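Plustach desk tidy set

276 clips, all one job: small stationery and a yellow basket on a table. Things used are pens, a marker, a yellow cutter, a stapler.
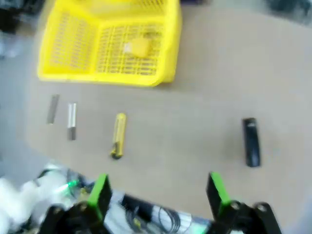 Layout varies a bit between clips, so dont rely on fixed positions. Labels are by item name, lower case.

Known gaps
- stapler sometimes tagged "staples"
- November clips not checked yet

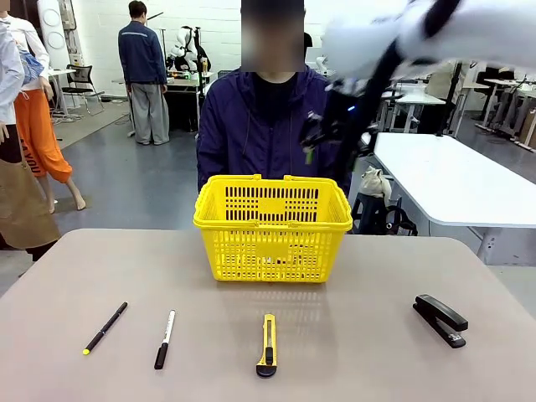 Files
One folder per clip, notes in notes.txt.
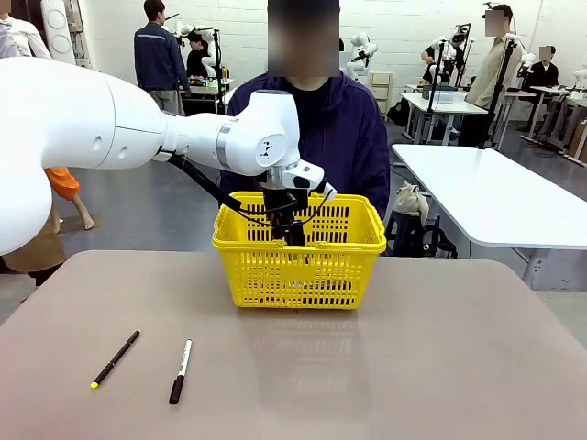

Spelling fixes to Kumiko Hoshino pls, she keeps teh master list.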